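An Afternoon at the Gramham Open House

I almost skipped this one. The invitation from Rondel had been sitting in my inbox since the spring, and anybody who has been to a few of these open houses knows how they can go: a lukewarm coffee, a slide show, and a robot behind a rope waving at you. But my neighbor had a spare seat in her car, it was raining too hard to do anything in the yard, and the Gramham workshop is only 30 minutes up the road. So off we went, and I'm so glad we did!

The place used to be a carpet warehouse and you can still see the old showroom sign if you go around the back (we did, because we parked wrong). Inside they had set up stations along one wall, with a sheet of paper taped up next to each telling you what the job was. First came a box-folding machine that was very loud and very popular with the kids. Then a little cart that drove itself between two doors, and a table where you could try on a safety vest and have your picture taken, which I did not do. Coffee was at the far end, and it was hot, so there goes my theory about coffee.

The station I ended up spending most of my time at was the one they called Shemweta. It's their project for setting a table, or more exactly for getting a tray ready for the person who's going to eat from it. Bellbridge, the retirement community across the river, has been talking to them about it, and that's how a lot of us in the crowd heard about the day in the first place. The sheet on the wall said "Tray line, bowls and spoons," and there were always people standing two deep in front of it.
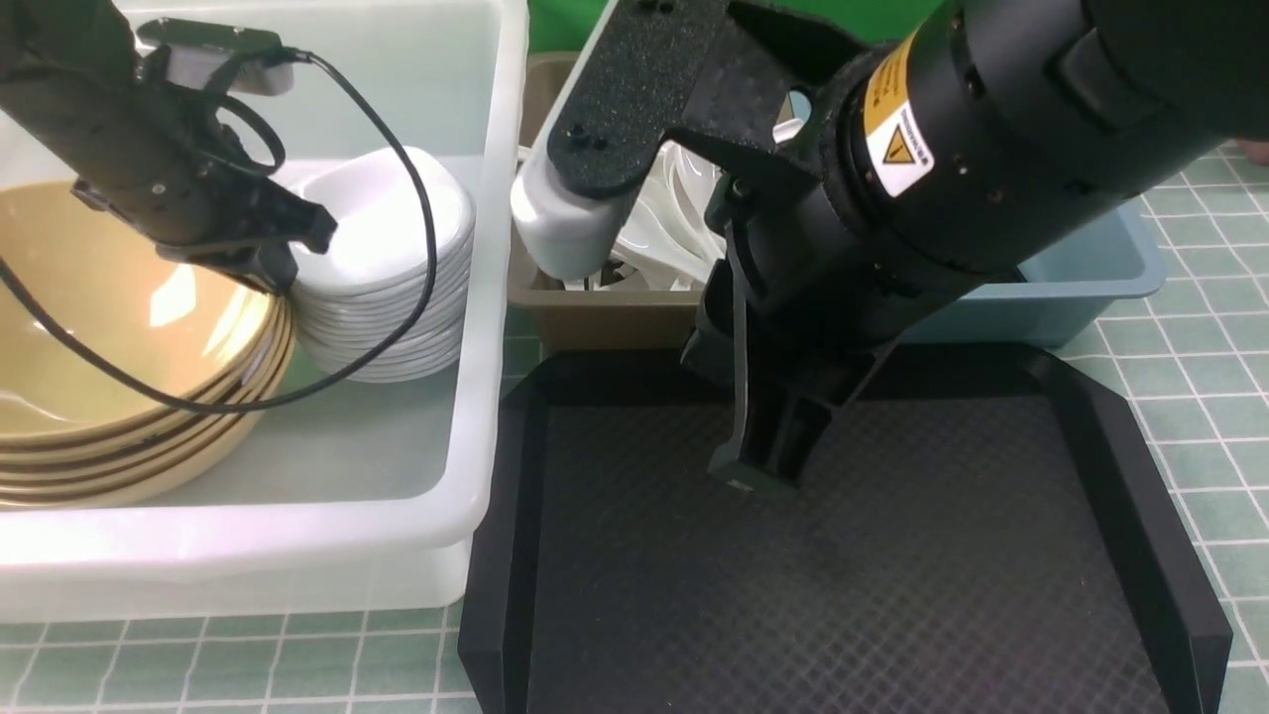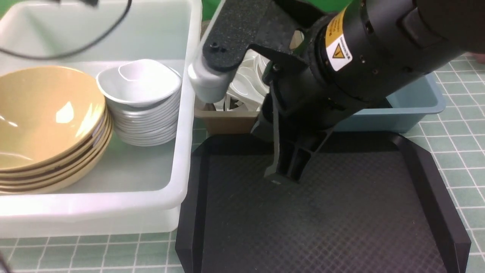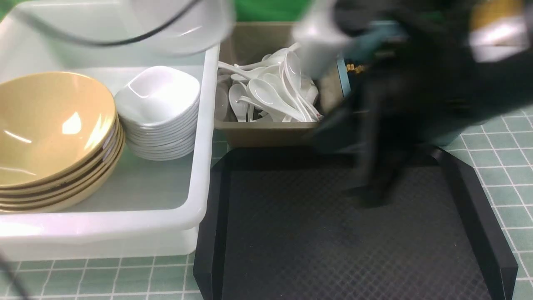
I worked in a hospital kitchen for 17 years, and for a good part of that time I was on trays, so this was my old job up there on the green grid. We did 300 lunches on an ordinary day and it was all hands, hands, hands. What I wanted to know was how a machine deals with dishes that are nested together, the way those yellowish bowls and the little white ones were stacked side by side in the white bin. If you've ever pulled a bowl off a tight stack and had the one under it come along for the ride, you know what I mean. And then the spoons! They were in a heap, handles every which way, the same as ours used to be ten minutes after somebody had sworn they'd straightened them out.

So I asked. The person running the station was Yichen Fu, who was very patient with me considering I must have been the twentieth person to lean over the barrier and point. Yichen told me the bowls are hard because the rims sit so close together, and the finger has to find one edge and leave the next one alone. Spoons are a different kind of trouble. No two of them are lying the same way, so there's no single move that works for all of them and the robot has to look at the pile fresh every time. I said that was my experience too, except that I also had a supervisor.

They keep a tally on a clipboard (a real paper one, on a string) of how many practice trays they've gone through on this setup. The last line said 987. Yichen was hoping to get to a round number before closing and a few of us promised to stay and cheer, but my ride wanted to beat the traffic, so I can't tell you how that came out. If you were there, write in and let me know.

I did ask the question I think half the room wanted to ask, about the people who do this work now. The answer I got was that Bellbridge has had trouble filling the early breakfast shift, and that's where they would try it, with a person still checking every tray before it goes out. I've worked that shift. Getting up at four in the morning in January to line up bowls is nothing I'd wish on anybody, but I also made two of my best friends doing it, and I said so. Yichen wrote it down, which I appreciated — whether it goes anywhere is another matter.

A few practical things if you're thinking of going to the next one, which they told us is planned for June. Park in the front lot and use the door with the blue awning. It gets crowded after two, so go early if you want to get close to the tray station. There are only a handful of chairs, all of them by the coffee, and the floor is concrete, so wear your comfortable shoes. Kids are welcome and there's no charge, but they do want you to put your name down at the door. My neighbor says she'll drive again, and she has room for two more if anyone on our street would like to come along.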